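Bench surfaces: cleaning, marking and what to keep off them

Following the changeover in the Grulludthorpe workshop, the black tabletops are now the standard surface in both rooms. Several members have asked how they should be looked after, and the advice given verbally has not been consistent. This item replaces it. It applies to the black tops only. The old wood bench by the door is still maintained with oil and is covered in the Javatden handbook.

The tops have a smooth coating over a board core. The coating resists most of what gets used here, but the board does not. Water that reaches the core through a chip or an unsealed cut will swell it, and a swollen edge can't be sanded back. If you find a chip, dry it, put tape over it and write it in the bench log. Don't fill it yourself. The filler used on the first top in April set harder than the coating around it and lifted a larger piece when it came out.

Routine cleaning

Brush first, then wipe. A dry cloth on a dusty black top drags print crumbs and filings across the coating and leaves fine scratches that show under the ceiling lights. Use the soft brush from the hook, work toward the front edge, and collect what comes off in the pan.

For wiping, use a damp microfiber cloth and a small amount of dish soap. Wring the cloth until it no longer drips. Follow with a second cloth that is only water-damp, then a dry one. Most of the white spotting members complain about is dried residue from skipping the second cloth. Our tap water is hard enough to leave marks wherever a droplet is allowed to stand.

Stemance is the only spray cleaner kept on the shelf. Spray it on the cloth and keep the bottle away from the bench itself, particularly where motors, connectors or open wiring are set up. Overspray carries farther than people expect. Unplug before you wipe near anything powered.

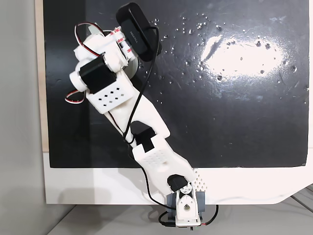

Clamped equipment stays where it is during routine cleaning. Wipe up to the bracket, lift any loose cable clear with your free hand and lay it back along the same path. A clamp that has been moved means a setup that has to be squared again, and whoever is using it may not notice until the next session. If you need to get underneath a bracket, leave a note on the board and arrange it with the person who booked the bench.

Clamping

Edge clamps are fine on these tops provided there is a pad between the jaw and the coating. Printed plastic brackets spread the load poorly at the corners, so check the pad after the first hour of use and again at the end of the day. Tighten by hand. The coating will dent under a metal jaw well before the clamp feels tight.

Anything that reaches out over the bench from an edge mount should be parked with its weight low before you leave. Long printed parts creep under a constant load, and the joint nearest the clamp takes most of it.

Glare

Black was chosen for contrast with light-colored parts, and on that point it works well. It does reflect. A lamp placed opposite your seat will put a bright patch on the surface, usually right where you want to read a label or find a small screw. Move the lamp to the side and lower it, or close the blind on the window half of the room. A matte cutting mat solves the problem for small work. Please don't try to dull the coating with abrasive pads. One top in the back room was treated this way and now holds dirt in every scratch.

What to keep off the tops

Acetone, thinner and anything sold as label remover. Isopropyl alcohol is acceptable in small amounts for glue residue if it is wiped off at once. Hot tools go on a stand. The sample we tested started to discolor at 85 °C, and a soldering iron is far above that even when it has been switched off for a few minutes.

Masking tape may be used for marking positions, for up to one session. After a few days the adhesive stays behind and has to be worked off with oil, then soap, then water. A white chinagraph pencil is a better choice. It shows clearly on black and comes off with a dry cloth.

Supplies

Microfiber cloths are in the Rind cabinet, left side. Used ones go in the bin below for washing, without fabric softener. Spare clamp pads are in drawer 4, and replacement edge tape is stock number 312. If you take the last roll, mark it on the sheet on the inside of the cabinet door.

The bench log is on the hook next to the brush. Entries need the bench, the date and a short note of what was found. "Sticky" is not enough to work from, so say where it is and what you think was spilled.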